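Shape blocks on a maple board, how do you finish yours?
Clascombe Makers Forum > Toys and Small Things

banafsheh_m
Hello all, first proper post after months of lurking. I'm putting together a shape and colour set for my niece's nursery in Clascombe and I've got myself in a muddle over the board the blocks go on, so I thought I'd ask before I ruin a nice bit of wood.

The board is maple. I got it from Ebrahimi's as an offcut and paid far less than I expected to, partly because there are a few knots in it that the kitchen people don't want. I love the knots! It's had a going over with fine paper and nothing else so far. The blocks are stars, cylinders, a cube, a hexagon, a heart, that sort of thing, in red, green, blue and yellow. The plan is for the children to sort them by colour one day and by shape the next, or just line them up and knock them down, which I gather is what mostly happens.

My questions are: do I oil the board, wax it or leave it bare? And do I cut recesses for the blocks to drop into, or keep it flat? I'd started drawing recesses and then thought, well, once they're cut they're cut.

Any thoughts welcome, including rude ones.

Banafsheh Mohammadi

ostik_and_sons
Welcome. Oil, two thin coats, wipe off everything that hasn't gone in after ten minutes. Leave it a good long while before it goes anywhere near a toddler's mouth. Check the tin says it's suitable for toys, as plenty of them have driers in.

Recesses every time. A flat board is a tray without sides. You'll have blocks under the radiator by lunch.

pearmain
Disagree about the recesses. We had the drop-in kind at our playgroup and once a child has worked out which hole the star goes in, that's it, they've finished with it. A flat board they come back to. Mine spent a whole wet afternoon making "shops" with plain blocks and a breadboard.

Agree about the oil though.

ostik_and_sons
They come back to it because they can't find the pieces.

tuppenny_nail
Please don't oil pale maple if you like it pale. It goes yellow. Not hugely, but put it next to a bare piece and you'll see it, and then you've got a yellowish board with yellow blocks on it. I'd use a clear water-based finish, matt, sanded back lightly between coats.

banafsheh_m
Oh, that's a good point about the yellow, I hadn't thought of that at all. It's a lovely pale colour at the moment with the grain running along it in faint lines, and I'd be sad to lose that.

I had a go at laying things out with no recesses to see how it feels. I kept to the edges mostly, so there's a clear patch in the middle for whoever's playing. The two stars are at the back with the green cylinder between them, and the yellow hexagon and the red cylinder have ended up nearest the front. 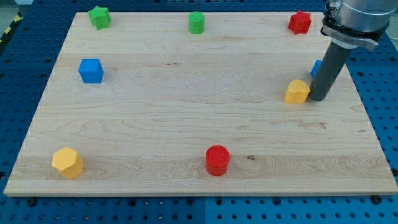 pearmain thinks the open middle settles it, and that if you cut eight holes in a board you've decided for the children where everything lives. The other thing she'd say is to keep the pairs that share a shape but not a colour, like the green star and the red star, because those are the ones that start arguments. Do they go together or don't they? A three-year-old will have a very firm view.

banafsheh_m
Yes! The stars and the cylinders both come in green and red, so you can cross them over. I was rather pleased with that and then worried it was too clever.

mrs_quillfeather
It isn't too clever. I ran a reception class for years and the sorting that went wrong was always the most useful. You'd get one child putting all the greens together and another pulling the star back out because it "wants the other star". Leave it just like that.

I'd want more blue and yellow pairs if I were being fussy. A heart on its own only ever gets sorted by colour, or gets pinched and taken home in a pocket.

tuppenny_nail
Hearts always get pinched. Make a spare.

ostik_and_sons
All right, a compromise on the recesses. Put a lip round it. A thin strip of maple, glued, standing a few millimetres proud, corners rounded over. You keep your flat middle and the cylinders don't roll off when somebody tips one on its side. I did one for my grandson with a Venetti trim plane, the little one, and it took me an evening.

pearmain
I could live with a lip.

ostik_and_sons
Praise indeed.

gribbleworth
Has anyone mentioned wood movement? If you glue a strip across the end grain of a solid board that width it'll let go or the board will split, I've had both. Long edges are fine. Across the ends, glue the middle third only and let the rest float, or leave the ends open. Or do a shallow routed border and skip the glue altogether.

ostik_and_sons
Mine hasn't split.

gribbleworth
How old is it?

ostik_and_sons
Since July.

gribbleworth
Give it a winter with the heating on.

banafsheh_m
This is all brilliant, thank you, and slightly alarming about the splitting. I don't own a router. I could borrow one, but I'm nervous of them — I think I'd sooner do strips on the long edges and leave the ends open so it can be swept clean. Would that look daft?

mrs_quillfeather
Not in the least. Open ends are handy, you can tip the lot straight into a bag at tidy-up time.

tuppenny_nail
Seconded. And do a test patch of the finish on the underside, near a knot if there is one there too. Knots can drink it up and go dark, and you'd want to know before you start on the top.

pearmain
What are you doing about the corners of the board itself? Ours had square ones and they found every shin in the building.

banafsheh_m
Rounding them over with a block and 172 strokes of sandpaper per corner, by my count (I was listening to the cricket and lost interest in the cricket). Two done, two to go. I'll do the test patch underneath tonight with the matt stuff and a dab of oil beside it, and let you know which one I like in the morning.

gribbleworth
Label them. I never do and I always regret it.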